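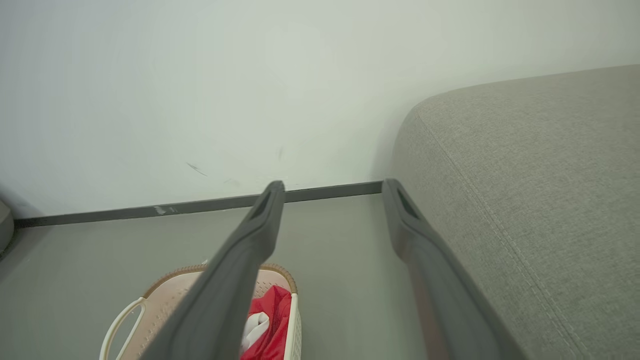

Somebody wrote in asking why a fan bolted to a spring mount shakes worse at a lower speed than at full speed, and could we please show how to get the natural frequency without a lab. OK, quick version. I did this for the Zornar blower at the Urkport shop so I'll use those numbers.

What you need
Ruler or dial gauge. Calculator. The weight of the machine, off the plate or off a scale.

Step 1 – static deflection
Measure the free height of the springs with no load. Set the machine down, measure again. Difference is the static deflection. Ours was 2 mm. Measure at all the corners and if they don't agree, shim first, then start over.

Step 2 – stiffness
Weight divided by deflection. Blower plus base is 200 N, so

k = 200 / 0.002 = 100,000 N/m

Watch the units. Meters, not mm. I have got this wrong more than once.

Step 3 – natural frequency
You don't even need k for this one.

wn = square root of (g / deflection)
wn = square root of (9.81 / 0.002) = 70 rad/s

Divide by 2 pi to get Hz. 70 / 6.283 = 11.1, call it 11 Hz. Times 60 for rpm, so a bit under 670.

Step 4 – compare to running speed
Full speed on ours is 120 rad/s. Ratio r = 120 / 70 = 1.71. You want r over 1.41 (root 2) or the springs pass on more force than a solid mount would. 1.71 is ok, not great.

Transmitted force with no damping:

TR = 1 / (r squared - 1)
TR = 1 / (2.94 - 1) = 0.52

So half the shaking force still gets to the floor. Softer springs would help. Guthrie makes a softer set, havent tried them.

Now the question. On the way up to 120 the fan has to pass thru 70 and thats where r = 1 and it shakes like mad. Run it at a low setting near there and it just stays mad. Fix is dont park it there – go through fast, or add some damping. Damping costs you a little isolation at full speed.

Check
Bump the machine by hand with the power off and locked out, and record it with a pickup. The Drusau one is fine. Should ring near 11 Hz. If its way off, the floor is moving too, and teh simple formula wont cover that.

Two-spring-stage mounts next time.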